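Descaling on a schedule, and why I stopped

Clemcombe water is hard. The utility's report puts it at the upper end of the scale, and anyone who has boiled a kettle here knows it without the report. When we moved in I put every appliance that heats water on a calendar: kettle monthly, coffee machine monthly, shower head every other month, water heater once a year. The calendar lasted until last fall, when I replaced it with something based on measurement. These are my notes on the change, written up mostly for Koen Postma, who has asked me for them twice.

The trouble with a fixed interval is that scale does not form at a fixed rate. It depends on how much water passes through, how hot it gets, and how long it sits. Calcium carbonate comes out of solution as temperature rises, so an element running near boiling collects far more than a tank held at 120 degrees. A kettle used twice a day and a kettle used ten times a day should not share a schedule, and for a while ours moved between those two conditions depending on who was working from home.

The coffee machine was the first thing I measured. It is an older Dinditz with a single boiler and no flow meter, so I logged liters by counting tank refills on a card taped to the side. I also timed how long it took to reach brew temperature from cold. A clean boiler gave a repeatable time, within a few seconds either way. As scale built up, the time crept upward. The method is crude, and room temperature affects it, but the trend was clear enough to act on. I now descale at 600 liters or when the warm-up time has risen by a tenth, whichever comes first.

Citric acid is what I use for nearly everything. It is cheap, it has no smell, and it rinses out well. The one precaution concerns temperature. Hot, concentrated citric acid can react with the dissolved calcium to form calcium citrate, which is poorly soluble and harder to remove than the scale was. I mix it at 4 percent by weight in lukewarm water and let it work longer. Vinegar does the job too, but the smell stays in rubber seals for days. Sulfamic acid is faster and is what Sherif Badawi uses on the commercial machines he services. I have tried it. For household amounts of scale the difference did not justify keeping another container in the cupboard.
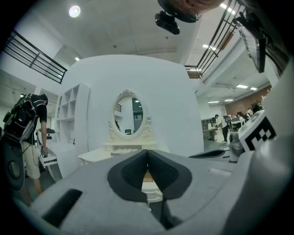
Aluminum parts need separate treatment. Any of these acids will attack bare aluminum if left long enough, and some older boilers are aluminum throughout. Check before starting. If the manual does not say, a magnet will not settle it, as many stainless grades and brass are also nonmagnetic. Look up the parts diagram or ask the manufacturer. I wrote to Van Acker about a secondhand steam iron and had a usable answer in two days, including the concentration they recommend.

The shower head turned out to need less than I had been giving it. The water passing through is only warm, and most of the deposit comes from drops drying on the face after the water is shut off. Wiping the face with a cloth after use removed most of the problem. I measure flow with a bucket and a stopwatch every few months. It has been flat since I started.

The water heater is the part I am least sure about. It is a Sandham tank unit, electric, with two elements. Draining it from the bottom valve brings out loose flakes, and I do that each April. It does nothing for scale bonded to the elements. The lower element can be pulled and inspected, which I did once, and the coating was thinner than I expected for its age. Holding the thermostat at a moderate setting is probably the reason, but I have one tank and no control, so treat that as a guess.

I looked at softening the whole supply and decided against it for now. The quote came to 1,000 dollars installed, before salt, and the drain connection would have meant opening a finished wall. A small cartridge filter on the kettle and coffee supply costs less and covers the two appliances where scale is worst. Cartridge life is also stated in liters, so it goes on the same card.

The test strips I use read in coarse steps and are fine for spotting an exhausted cartridge. For anything finer I use a drop titration kit, the kind sold for aquariums. Yu-na Ma compared hers against mine on the same tap sample and the results were one drop apart.

The spreadsheet has a column for liters, one for warm-up time, and one for notes. I can send a blank copy if anyone wants it. The formulas assume metric units.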